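Casual staff wanted - desk checking and clearing, Sovham site

Start: August, as early as you can
Pay: 100 a day, paid at the end of each week you work
Hours: 8am start, finish when the floor is done, normally by 4

We need 3 people to help us get through a large batch of second hand office desks and tables before the Briltach order goes out. Short job, 2 weeks, possibly a bit longer if the next delivery turns up on time (it didn't last time). No experience needed but you must be ok on your feet all day and able to lift your end of a desk.

There are 995 tops on the list. Most are pale wood finish, some white, a few dark ones from the Ko building that nobody has priced yet. All need looking at, wiping down and sorting.

What you'll be doing

Clearing tops. Tape, labels, old mugs rings, sticky stuff left by monitor stands. Cloth and warm water first, then the spray if it wont shift. No scourers please, we lost a good few that way in spring.

Checking edges and corners. Run your hand along. Chips, lifting, anything sharp gets a red sticker and goes to the back wall.

Checking cable holes. Some have a cover, plenty don't. Write down which. Spare covers are in the tubs by the roller door - try the small size before you go asking for an order. Don't force one in, it splits the edge of the hole.

Filling in the sheet. One line per top, size, colour, condition A to C. Readable writing, someone else has to type it up.

Wrapping and stacking. Blanket between each one, face to face, never more than the height of the rail. Two people on every lift, no exceptions.

Who we're after

Reliable, on time, steady. Somebody who'll notice a scratch and not just wave it through. If you've done house clearance, removals, cleaning or furniture work then say so, but we've had very good people straight out of school. Must be 18 or over for this one. Bring proper shoes, closed toe, no sandals. Gloves and aprons we have.

The unit is cold first thing even in summer so bring a layer. Kettle and microwave on site, half hour lunch, paid. Parking at the side, not the front, the front belongs to the tile place. Bus stops at the end of the road and it's a short walk from there.

How to apply

Email the Sovham office with your name, a phone number, which days you can't do and a line or two on any work you've done before. CV is fine but not needed. Put DESKS in the subject or it will get missed. We'll ring people back in the order they come in, and there's a half day trial (paid) before we confirm.

If you applied for the Pratham job and didn't hear, please do try again - that one filled very quick. 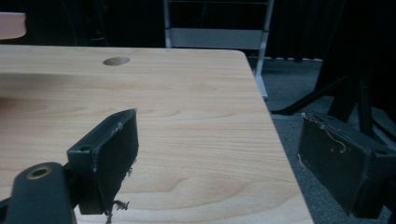

Pale wood top with rounded corner and cable hole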